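Skip to content
Search this site Search Go

Old workstations, new jobs: notes for the Prikcombe evening

Speaker: Glenys Bunting. Slides and running order by Iresha Bhuiyan.

Start once people have sat down. Say where the fire door is. Talk is forty minutes, then tea, then benches.

Slide 1. Why workstations

Most of you know ordinary office desktops. Tonight is about the heavier machines that design offices and colleges throw out. Hollis, the drawing office on the trading estate, passed us a batch when they moved to Virimbridge. They are bigger than a normal desktop and weigh more, and people tend to leave them on the shelf for that reason. They are worth the trouble. The cases open easily and the parts are cheap second-hand.

Ask for a show of hands: who has taken a processor out before? Adjust the next part depending on the answer.

Slide 2. Before you open the case

Shut down, switch off at the wall, pull the mains lead. Press the power button once with the lead out. Wrist strap on, clipped to bare metal on the case. Lay the machine on its side on the mat, not on carpet.

Take a photo on your phone before you unplug anything. Do this even if you think you will remember. Keep the screws in a lidded pot with the machine's number on it -- the Deltilside group use egg boxes, which also works if nobody knocks the bench.

Slide 3. Getting to the socket

The cooler comes off first. Loosen the screws a little at a time, going corner to corner. If it will not lift, twist it gently. Do not pull straight up on a stuck cooler. Wipe off the old paste with a lint-free cloth and a little alcohol, both the cooler and the chip.

Then the lever. Push down, out to the side, and let it come up slowly. The metal frame swings up and stays out of the way. On these boards the contacts are pins in the socket and the chip has flat pads underneath, so the socket is the part you can ruin. A bent pin usually means a dead board. Nothing goes near it except the chip.

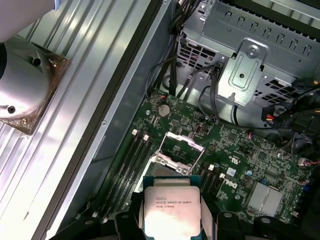
Read the lid before you fit anything. The model number is what you search for, and the short code starting with S tells you the exact version. An E5-1630 v3 is marked 3.70GHz, and that is a good speed for a machine that will be used for photo editing or drawing. The v3 matters. A v2 chip belongs to a different socket and will not work in these boards, whatever the seller says.

Hold the chip by its edges only. Fingers off the pads underneath. Tilt it under the lamp if the lettering is hard to read, as the metal lid catches the light.

Slide 4. Putting the chip in

Match the corner mark on the chip with the one on the socket. Lower it level and let go. There is no pushing. If it rocks, lift it out and look again. When it sits flat, bring the frame down and close the lever. The lever will feel stiff and may creak, and first-timers always stop at that point. Tell them it is normal.

New paste, small blob in the middle. Cooler back on, corner to corner again.

Slide 5. Memory

This is where we lose most time on bench nights. The slots are in banks on either side of the processor and they have to be filled in the right order. The diagram is normally inside the side panel. Use matched sticks. Server memory and desktop memory look alike and do not mix. Latches open, stick in straight, press until the latch closes.

While you are in there, change the coin cell. If the clock has been losing time, that is nearly always the cause.

Slide 6. First start

Leave the side off for the first start but keep hands out. Listen for beeps and write down the pattern. A long pause with a blank screen can be the machine checking its memory, so give it 2 minutes before you switch off. Go into setup, check the processor name and the total memory, set the date. Then run the test disk.

Pause for questions here. Someone will ask about running costs. Answer: they use more power than a small desktop, and we tell people that when they collect one.

Slide 7. Where they go

We charge 100 pounds for a finished workstation with a screen, less if you bring your own. Last year's sales and donations came to 3,585 pounds, all spent on parts and the hall. Next bench night is in July, date on the noticeboard by the door.

Hand over to Iresha for the bench list.

Last updated Thu 10 June
Contact us | Copyright Prikcombe Repair Evenings | Back to top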